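Workshop Tips: Writing Pick-and-Place Software for a Kitchen Bench

Last updated: July 17, 2022

These tips come from the Bumari bench at our Beltmont shop, where we write control and planning code for two-arm kitchen tasks. Most of them are small. They are in the order we tend to need them.

Start the planner from a fixed home pose. Both arms go there before every run, and the software refuses to plan until the joint readings agree. We used to let the planner start from wherever the arms had stopped. The paths were legal but strange, and two runs of the same task never looked alike.

Name your grasps in plain words. Ours are called "handle high," "handle low" and "rim." The older Tymoshchuk scripts used numbers, and somebody always had to open the file to find out what grasp 14 was.

Cover the bench with dark, dull cloth. Segmentation of light-colored utensils gets easier right away. Smooth the cloth when you can, but don't spend the morning on it. Shallow folds can be filtered out by height.

Be careful with mesh. Depth readings pass through the holes and come back from the far wall or the table. We fit a plain cylinder to the rim of a mesh cup and let the planner treat the whole thing as solid.

Plan for the tool as well as the gripper. Once a spatula is in the fingers, attach its full length to the collision model, including the part hanging below. The height that clears a cup with empty fingers is too low with a blade under them.

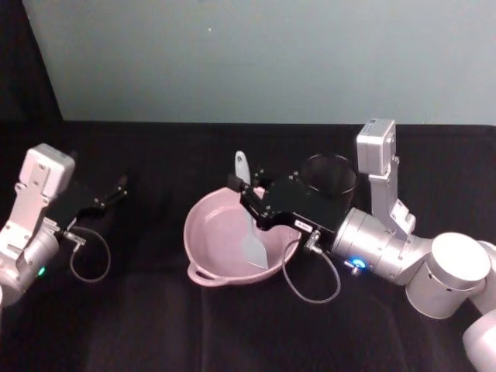
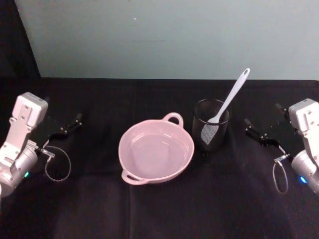
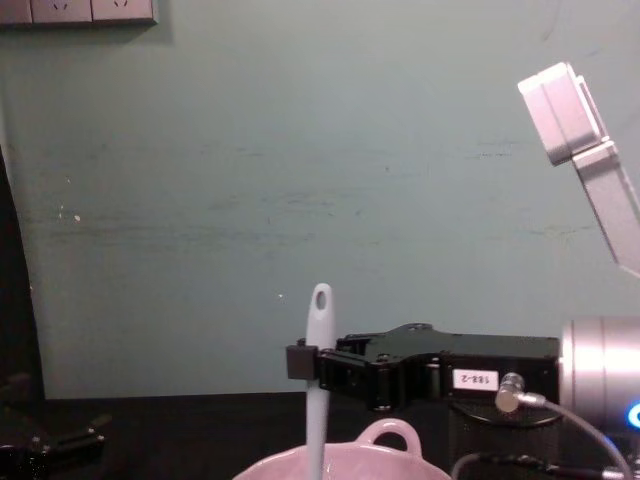

Cup, pan and spatula on the black cloth.

Give the cables their own volume in the model. A loose box under each gripper is enough – you don't need to simulate the bend. Make the box bigger than the loop looks at rest. Ours was too tight until November, and the planner kept choosing low sideways moves that dragged the loop over whatever was on the table.

Keep the idle arm in the plan. Even when one arm does all the work, the other one is an obstacle. Lock its joints in software and publish its pose at the same rate as the moving arm. If the pose goes stale, stop the run.

Put a time limit on the planner. Ours gets 2 seconds. If it hasn't found a path by then, it backs the gripper straight up and tries again from there. Longer limits gave us longer paths and very few extra solutions.

Check the wrist view before closing the fingers. The overhead estimate of a thin handle drifts a little as the arm moves in, and one correction close to the handle fixes most of it. Do it once. When we ran the correction in a loop, the gripper hunted back and forth and bumped the handle.

Save the settings with the log. Every run folder should hold the planner settings, the camera calibration and the software version. We have 574 runs on the Skisville drive, and the first 31 are no use for comparison – the speed limits were changed between them and never written down.

Replay a failed run in the viewer before you change any code. Slow it down and show the collision shapes. Quite often the path is fine and a shape is in the wrong place.

For slotted tools, use a simple flat box for the blade. A detailed mesh slows down the collision check, and there is no good reason to route anything through the slots.

This site uses cookies to remember your settings. By continuing to browse, you accept their use.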